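Tenants at Clestwood Center will wash their own mugs from January

CEKGATE - Paper cups will disappear from the shared kitchens at Clestwood Center in January, and people who work in the building will be expected to bring or borrow a mug and wash it themselves.

The change covers all five floors of the office building. It follows a trial on the second floor, where the cup dispensers were taken off the wall in the spring and a rack of mugs and a set of bottle brushes were put in their place.

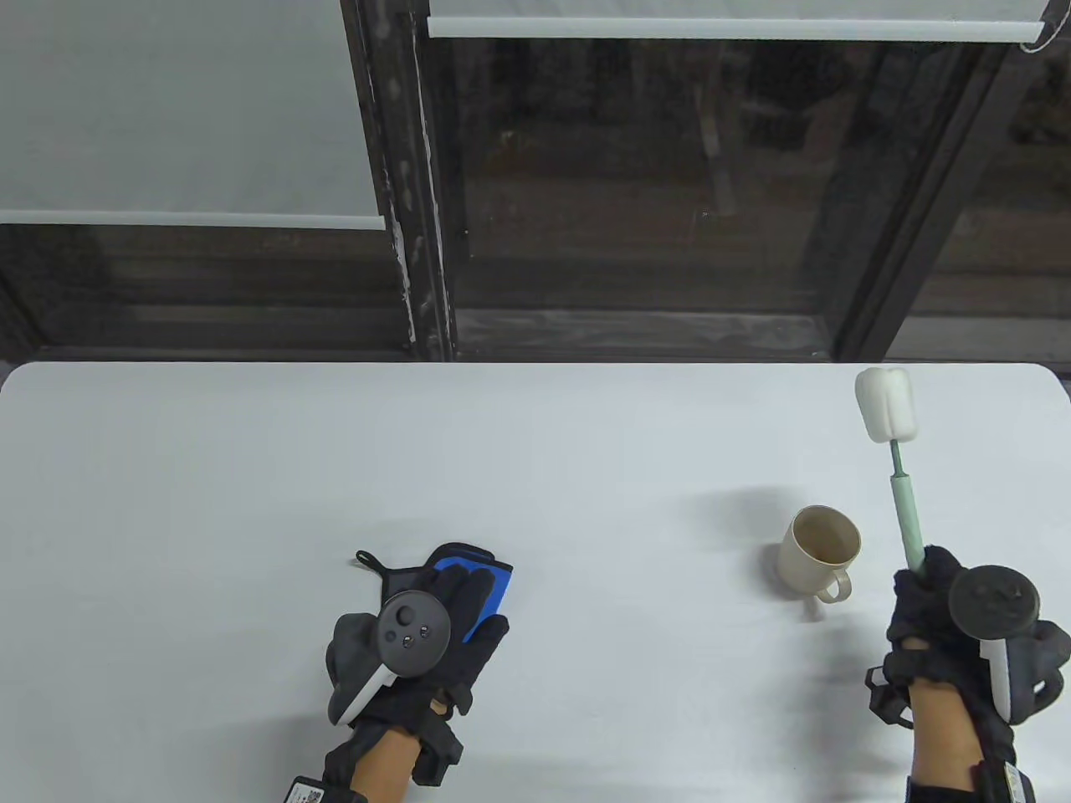
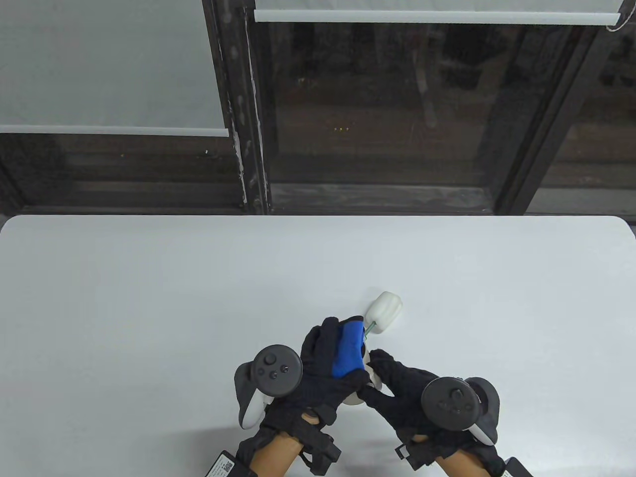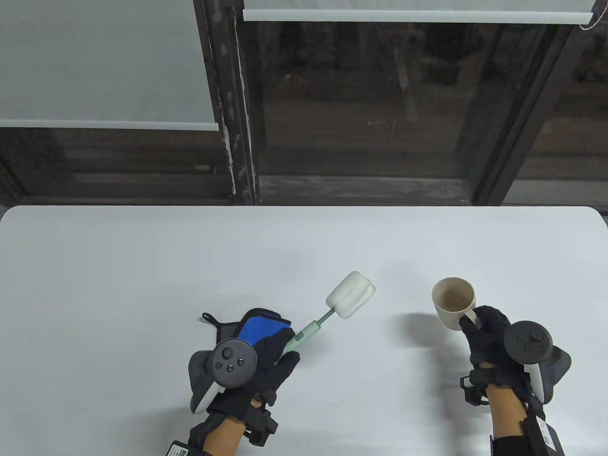

A pale mug and a bottle brush with a mint-green handle and white foam head, first and third pictures. Second picture: a small white bottle with a blue sleeve.

Jaiswal Property, which manages the building, told tenants about the plan in a two-page notice that went out with the quarterly service statement. The company said it had bought 438 mugs for the kitchens, to be shared out by floor according to the number of desks. The third floor, the busiest, will get the most. The ground floor has only the front desk and one small tenant and will get a single shelf.

Dishwashers are not part of the plan. The kitchens at Clestwood were fitted with one sink each and a short run of counter, and the notice said that putting in machines would mean moving the water lines behind the sinks. Jaiswal Property said it had asked for a price and decided against the work for now. It did not say what the price was.

Instead, each kitchen will have a drying rack, a bottle of dish soap and a supply of long-handled brushes with foam heads. The company has ordered 100 brushes from Brillov, a janitorial supply firm in Cekgate, and expects them to last through the first half of the year. Brushes will hang from hooks next to the sink with the head down. The notice asks people not to leave them standing in cups of water.

Long handles were one of the lessons of the second-floor trial. The kitchen started out with flat kitchen sponges, which worked for mugs but did not reach the bottom of a water bottle. Several people on the floor had been rinsing their bottles with hot water and nothing else, according to a summary of the trial attached to the notice. Brushes were added in the third week, and the sponges were taken away a month later when almost no one was using them.

The summary also deals with stains. Coffee and tea leave a brown ring on the inside of light-colored mugs, and a quick rinse will not shift it. By the end of the trial, a good part of the mugs on the second floor had some darkening inside. The advice to tenants is to wash a mug soon after it is used, work the foam head around the inside wall and across the bottom, and go over the rim where it touches the lips. For a ring that will not come off, the notice suggests a spoonful of baking soda with enough water to make a paste, left for 15 minutes and then scrubbed and rinsed.

Dark mugs would hide the stains, and some tenants asked for them. Jaiswal Property said it preferred light ones for that same reason - people can see whether a mug is clean before they fill it.

Bottles get a section of their own. Any bottle with a sleeve should have the sleeve taken off before washing if it is the kind that comes off, the notice says, as water collects underneath and starts to smell. Caps should be washed separately and left to dry beside the bottle with the open side up. Straws and drinking tubes need a narrow brush, and those will not be supplied. Foam heads are too wide for them.

A survey of the building in the fall brought in 202 replies. Of those, 186 came from people who said they already kept a mug or a bottle at their desk. Jaiswal Property said this was higher than it had expected and was one reason it chose to go ahead with the whole building at once. An earlier plan would have added one floor every two months.

The replies were not all in favor. The most common complaint was about the sinks, which are already crowded between noon and 1:30 p.m. Tenants on the fourth floor said people wait in the hallway to rinse a lunch container and that adding mugs to the line would make it longer. A few replies asked that visitors still be given a paper cup. Others wanted to know who would deal with dirty mugs left in the sink overnight.

The notice answers some of this. Visitors will be given a mug from a separate shelf at the front desk, and the front desk will wash it. Meeting rooms can be booked with a tray of mugs, which the tenant making the booking has to return clean by the end of the day. Mugs left in a sink overnight will be moved by the evening cleaning crew to a plastic tub under the counter. The crew will not wash them. The tub will be emptied every Friday, and any personal mug still in it will go to the lost property cupboard on the ground floor.

On the crowded sinks, the company said only that it would look at the matter again after the first three months. It has asked tenants on the fourth floor to use the third-floor kitchen if theirs is full. The third-floor tenants were sent the same notice, and it does not say where they should go.

Second-floor tenants will see little difference in January, apart from a larger drying rack. The one used in the trial held 12 mugs and was usually full by mid-morning, with the rest left upside down on a dish towel. Towels have been dropped from the plan. The summary said they stayed damp all day and had to be changed more often than the cleaning contract allowed for.

The cup dispensers on the other floors will be taken down over the holiday break, when most of the offices are closed. Any paper cups still in storage will be used up in the ground-floor first aid room and by the contractors repainting the stairwells. Water coolers are staying, but the spouts on three of them are too low for a tall bottle and will be raised during the same break.

Brillov will replace worn brushes under its existing cleaning supplies contract. Foam heads should be changed when they begin to tear or no longer spring back after being squeezed, and tenants can leave a note at the front desk if a kitchen runs short. Handles are to be returned too, as the heads on the new order can be replaced separately.

Jaiswal Property manages one other building in Cekgate, a smaller block across the parking lot from Clestwood Center. It has no shared kitchens and is not affected.

Mugs will be delivered to the kitchens in the first week of January, and tenants are asked not to take them to their desks before the shelf labels are up. Questions about the change can be left at the front desk, which is open from 7:30 a.m. to 6 p.m. on weekdays.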